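Cutting Back on Sweet Drinks

I used to get through a bottle of something sweet every afternoon at work, and another one on the drive home. In August I decided to see what it was costing me.

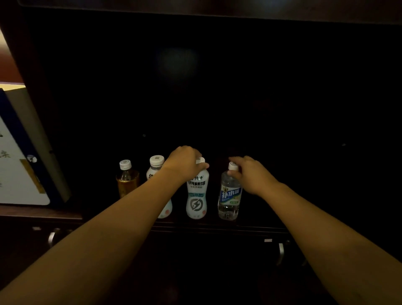
I kept the receipts in an envelope and added them up at the end of the month. It came to 136 dollars. That is more than I pay for my phone. Most of it went to the gas station on Callico Road, where the prices are higher than at the grocery store but the parking is easier.

My sister-in-law Subira gave up soda two years ago and told me not to stop all at once. She had headaches for a week when she tried it. So I went down to one a day, then one every other day, and I started drinking my tea at home with less sugar in it. The tea was the hard part. I grew up with three spoons in a cup and one spoon tasted like nothing for a while.

What helped most was bringing a jug of water to my desk. I put lemon in it, or a few slices of cucumber if there is one in the fridge that needs using. Musyoka at work says it tastes like salad. He still drinks it when his own cup is empty.

I still buy a bottle on Saturday, usually ginger. Last month I spent 24 dollars on drinks, and part of that was for when Awuor and the kids came over. The rest is going into a jar for new tires. I need 70 more for the front pair.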